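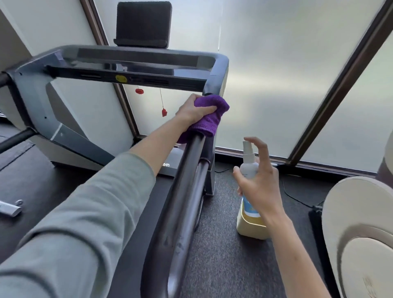 Purple microfiber cloth on the treadmill handrail, spray bottle in hand.

Nimeo Basal Thermometer – for cycle tracking

2,349 views · 274 shares · 15 comments

Reads to two decimal places, which you need. A regular fever thermometer won't show the small bump after ovulation. Flexible tip, soft beep (can be turned off), backlit screen so you don't have to hit the lamp at 5 a.m.

How to use it: first thing, before you sit up, before water, before anything. Under the tongue, mouth closed, wait for the beep. Same time every morning if you can manage it. Slept badly, had a few drinks, got a cold? Take it anyway and mark the day on the chart.

In the box – thermometer, hard case, one coin battery (already in), paper charts for 13 cycles. Extra charts are sold by Orkulmont in the same size, they fit the case pocket if you fold them twice.

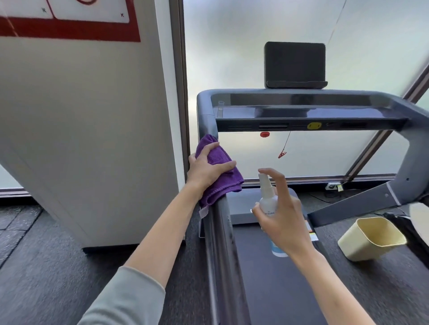 Memory holds the last 60 readings, then starts writing over the oldest. No app, no bluetooth. If you want an app version look at the Drustbridge model, costs more and needs charging.

Cleaning: wipe the tip with rubbing alcohol, let it dry, back in the case. Dont boil it. Not dishwasher safe either.

Not birth control on its own. Temps tell you ovulation already happened, they dont warn you ahead. Irregular cycles, shift work, just had a baby, coming off the pill – charts can be hard to read for a while, talk to your doctor or nurse.

Returns: unopened only, hygiene item. Faulty units get swapped within the first year, keep teh receipt.

Ships from our Ahmadpour warehouse. White is back in October, mint in stock now.

Share · 15 comments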